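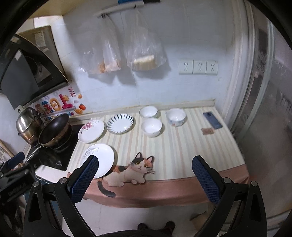
Can a machine clear up after dinner yet?

Hosico has spent more than 4,000 hours on kitchen chores, most of them dishes. Its Plindville group works in ordinary home kitchens and records each job with a hand-held gripper.

Plates and bowls, kitchen counter. Two fingers with textured pads. Single plates are mostly fine now. Stacked bowls still go wrong.

"A wok is harder than a plate," says Kęstutis Sproģis, who runs the tests. "The long handle pulls it to one side."

Next set in October: 4 kitchens, pans only.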